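**Unit 4: Keeping Parish and Township Records**
Handout for enrolled students. Please read before the seminar and bring your annotated copy.

This unit considers how small communities recorded births, marriages, burials and land transfers before a central office took over the task. Our main case is the township of Zamthorpe, whose surviving books fill 19 volumes. A second case, the market town of Jatdale, is used for comparison in the latter half of the unit.

## 4.1 What the books contain

The Zamthorpe volumes were kept by a succession of clerks, each with his own habits. The earliest entries give a name, a day and little else. Later clerks added the father's trade, the farm or street, and sometimes the names of witnesses. Students should not assume that a longer entry is a more reliable one. Several of the fullest pages were copied out years after the events they record, and the copyist filled gaps from memory.

The burial books hold 1,066 legible entries. Pages damaged by damp have been left out of that total and are listed separately in the finding aid. When citing an entry, give the volume, the page and the line, in that order.

## 4.2 Reading a clerk's hand

Begin with words you can predict. The month, the word "buried" and the common first names recur on nearly every page, and they will supply most of the letter forms you need. Keep a sheet of these forms beside you as you work. A new clerk usually means a new sheet.

Abbreviations require care. A raised letter often marks a shortened first name, but in the Jatdale books the same mark is used for place names – Flornon, for instance, is written in four different ways. Transcribe what is on the page first and expand it in square brackets afterward. Do not correct spelling.

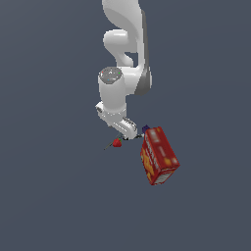 Gerrit Goossens objects that the rule against correcting spelling is too strict for a first course, and that beginners learn faster when they write a modern version beside the original from the start. The point has some merit. Students who wish to work in this way may do so, provided the modern version is kept in a separate column and is not submitted as the transcription.

## 4.3 Gaps and silences

A missing name has many possible causes. The family may have worshiped elsewhere, the fee may not have been paid, or the clerk may have been ill. In Zamthorpe there is a gap of 2 years in the marriage book during which the burial book continues as usual. Ákos Szekeres has argued that the marriages were entered in a loose gathering, now lost. The Pap family papers mention two weddings from this period, and neither appears in the bound volume.

When you meet a gap, record its first and last entries and check whether the other books for the same place continue through it. Note any change of hand on either side.

## 4.4 Written work

Submit a commentary of no more than 1,000 words on one page of the Zamthorpe burial book. The transcription is attached as an appendix and does not count toward the limit. The commentary should address:

- the clerk's hand and any change within the page
- abbreviations, with your reasons for each expansion
- one entry that can be checked against another source

Work is due by noon in the last teaching week of September. Late submissions are handled under the department's general rules.

**Reading for the next unit:** the Jatdale land book, opening section, together with the glossary of field names.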